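Darnoser: recall intervals and missed appointments in general dental practice

Data card and readme, version 2

Maintained by Subira Okoth and Brian Biwott. Earlier versions were prepared by Kipchumba Mrema.

What is in the dataset

Darnoser is a table of dental check-up appointments from 13 general practices which use the Kullero booking system. Each row is one appointment that was offered to an adult patient. There are 2,823 rows, and 2,455 of them have a known result, which means that the patient came, cancelled or did not come. The other rows have the result "open". In most of these the practice moved the patient to another dentist and the old booking was never closed.

The dataset was made for one purpose, to study whether the length of time between two check-ups has a connection with missed appointments. It contains no X-rays, no charts of teeth and no treatment notes. 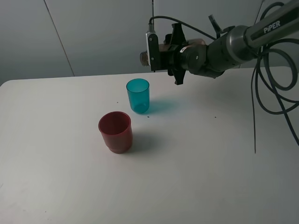 Files

appointments.csv is the main table.
practices.csv has one row for each practice, with the size of the team and the type of area (town or rural).
codes.txt explains the short codes in the column "reason".
changes.txt lists what was corrected between version 1 and version 2.

All files are in UTF-8. The separator is a semicolon, and an empty cell means that the value is missing. Please do not read an empty cell as zero. In version 1 this caused a mistake in our own first table, and Halima Nyaga found it.

Columns in appointments.csv

row_id: a number without meaning.
practice: a letter code, the same as in practices.csv.
age_band: the age of the patient in bands of ten years. The last band is open at the top.
interval_planned: months between the last check-up and the new one, as the dentist advised.
interval_real: months that really passed.
reminder: none, letter, text message or telephone.
result: came, cancelled, missed or open.
reason: filled only when the patient cancelled and gave a reason.

The column interval_real is rounded to whole months. A patient who came back after five and a half months is written as six.

How the data was collected

The receptionist at each practice exported the bookings with a small tool called Drivgate, which removes names, addresses and telephone numbers before the file leaves the computer. Caroline Mwaipopo then checked the exports by hand and joined them into one table. Appointments for children were taken out, because the parents usually book them together with their own and the two results cannot be separated. Emergency visits were also taken out.

Collection ended in March. Two practices joined later than the others, so they have fewer rows. Please take care when you compare practices with each other.
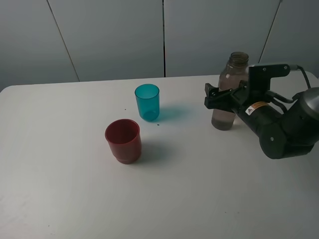
Can I use the dataset to compare letters with text messages as reminders?
Only with caution. Each practice chose its own type of reminder, and most of them used the same type for nearly all patients. A difference between letters and text messages can therefore be a difference between practices. If you want to do it anyway, include the column "practice" in your model and say so in your report.

Known problems

Practice F changed its opening hours during the collection, and its early morning appointments stop after that.
In 28 rows the planned interval is longer than 24 months. We think that some of them are typing errors, but we could not confirm it with the practices, so we left them as they are.
The code "other" in the column "reason" is used very differently from one practice to the next.

Privacy

The age bands and the rounded months make it difficult to recognise a person. It is still not permitted to join this table with other patient records or to try to find out which practice is behind a letter code.

Use and citation

You may use the data for teaching and for research that does not bring profit. Please cite it as: Okoth S, Biwott B, Mwaipopo C. Darnoser, version 2. Minja Dental Records Project.

If you find an error, write to the Minja project desk and give the row_id and the version number. Corrections are collected in changes.txt and go into the next version.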